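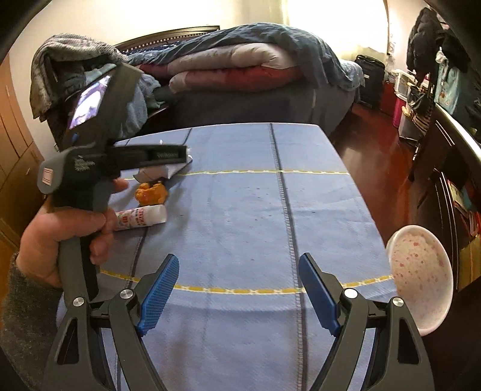
Zerell tablecloth in light blue, with the yellow and white dashed bands and the dark grey stripe.

Zerell Woven Check Tablecloth
Light blue / yellow / grey
Item 872

A tablecloth for people who have given up on white. The Zerell is light blue with a woven grid, crossed by dashed bands in yellow and white and by dark stripes, one of them edged in white stitching like a small ladder going nowhere in particular. It drapes well over a corner and holds a crease with real conviction, so iron it if your mother-in-law is coming and leave it if she isn't.

The pattern was drawn by Tuva Kristiansen for our Braswood range. She wanted a cloth that could cope with breakfast, homework and a leaking teapot in the same morning. We've had one on the shop table since September and it has met all of these, plus a beetroot dip we'd prefer not to discuss.

Details
Pure cotton, yarn dyed
Seats 4 comfortably, or 6 who like each other
Hemmed on all sides
Colour may vary slightly between dye lots, and between your screen and the real world

Care
Machine wash cold with similar colours. Line dry in the shade. Warm iron while still damp. Shake it outside first, as crumbs do not improve in the wash. The first wash takes it in a little, and we've cut it with that in mind.

Goes with
Jatoi napkins in plain grey, set of 4
Uron table runner, 22 cm wide, if you feel the cloth needs more going on (it doesn't)

Delivery and returns
Orders in before noon leave the same day. Unwashed cloths can come back within 20 days in their original wrap. Washed ones are yours, and so is anything spilled on them. For a matching dye lot on a second cloth, put the lot number from the hem label in the order notes and we'll check the shelf before we pack it.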